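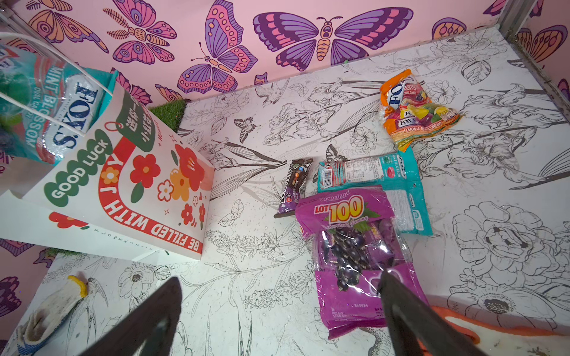
Purple and pink butterflies on a pink wall.

About Fudedgate

Fudedgate is a paperhanging and decorating school in Drakville. We teach adults to prepare walls, hang wallpaper, paint trim and price a job. Most of our students are changing careers. A few only want to do their own house.

The school started in the back of Porkeser, a paint store on Akpalu Street. The store had customers who bought good paper and then couldn't find anyone to hang it. An evening class was set up at the store's mixing counter, and it filled. We moved to our own building 2 years later and still buy our paste and lining paper from Porkeser.

What we teach

The main course runs for 12 weeks, with no more than 8 students in a group. The first part is all preparation: stripping, filling, sanding, sizing. Students often find this slow. After that we move on to plumb lines, matching a repeat, and working around windows, outlets and inside corners. Ceilings come near the end. Stairwells are a separate weekend course, and you need to have finished the main course to take it.

We also run a short class on estimating. It covers measuring a room, allowing for a large pattern, and writing a quote that a customer can read.

More than 1,000 people have taken a course with us.

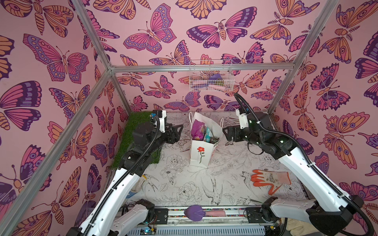 Efthymia Theodorakopoulos wrote to us after the main course that she had expected to learn about patterns and spent her first evenings on plaster. She said she was annoyed at the time, that she has since papered her hallway and both bedrooms, and that the estimating class should be longer.

Enrollment

New groups start throughout the year except in December, when the building is closed. Tuition includes paste, lining paper and practice rolls. Please bring your own knife, a smoothing brush and clothes you don't mind ruining. Tools can be bought at the front desk or at Porkeser.

Parking is behind the building, off Akpalu Street. The side door is open during class hours.

Page last updated May 13, 2024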